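Unit 6: Local posts and the trouble with catalog listings

Read the Flillen listing before class and bring it with you. We will go through it line by line.

A local post is a private or semi-private mail service covering a town, an island or a shipping route. Some carried mail daily for years. Others printed labels, sold them to collectors and may never have moved a letter. The catalogs tend to list both kinds side by side in the same type, and that should bother you.

Take Flillen. The standard account says the Sidwood to Flillen boat service issued stamps in three values, with 300 sheets of the lowest. Where does the 300 come from? Spyros Papadopoulos traced it back through four handbooks and ended at a dealer's price list, which gave no source. Each later author copied the one before. Four books agreeing is still one claim.
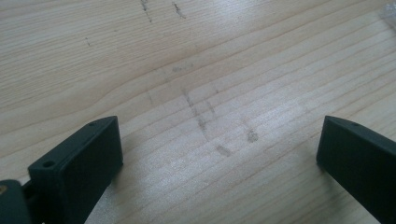 Covers are better evidence, but only somewhat. Vlasta Softić's census records 89 covers with Flillen stamps. Of these, 10 have a government stamp tied by a dated postmark on the same piece. The rest are addressed to dealers, or carry no address, or have a boat cancel that anybody with the handstamp could have applied at a kitchen table. I would not call them fakes. I would call them unproven, and the price should say so.

Questions to ask of any local issue:

Who needed the service, and what did they use before it?
Is there a newspaper notice or a rate card from the time?
Does the rate paid on the cover match the rate announced?
Are used copies found outside collections made by dealers?

The Barrera issue does badly on all four and still sells for up to 245 a set. The Urnwood issue does well on the first three — the rate card survives — and hardly anyone collects it.

For next time: pick one listing from the packet and find the earliest source for its printing figure. One page is enough. If you can't get behind the catalog, write that down and say where you stopped.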